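Ticket 2164: Sink scenes, demos rejected at import
Project: Siddale kitchen set
Opened by: Myrtle Wojcik
Assigned to: Abbas Bagheri
Opened: 08/01/2018
Status: open, sulking

Myrtle Wojcik wrote:
Closta rejected 286 demos from the sink batch overnight. The error in full is "object state invalid," so thank you, Closta. I replayed a handful and the arm behaves itself. Renders from the batch attached.
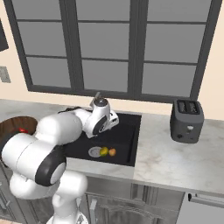
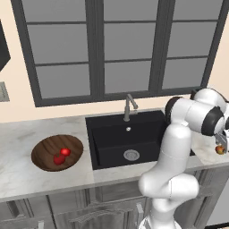

Sink batch, simulated kitchen. Fruit in the basin in the first render, apple under the gripper in the second.

Abbas Bagheri wrote:
Does it fail on every layout or only when something starts in the sink? The basin floor got a new collision mesh in July and I have never fully trusted it.

Myrtle Wojcik wrote:
Only when something starts in the sink. Counter starts import fine. I reran 3 of the bad ones with the old mesh and all 3 went through.

Abbas Bagheri wrote:
Then it's the mesh. The new floor sits a hair higher than the old one, so objects spawn inside it and get spat upward on the first step. They settle before anyone is looking, but the importer reads step zero and faints.

Myrtle Wojcik wrote:
Can we just drop the first second of each demo? I drove most of these by hand and would like my week to have meant something.

Abbas Bagheri wrote:
Tried it. The importer wants step zero to match the scene file, and a trimmed demo doesn't. I'm raising the spawn height and replaying your recorded actions from the start. Any that miss the grasp after that will need to be driven again, sorry.

Myrtle Wojcik wrote:
Fine. Send me the list of misses when the replay is done, and please leave the old mesh where I can find it.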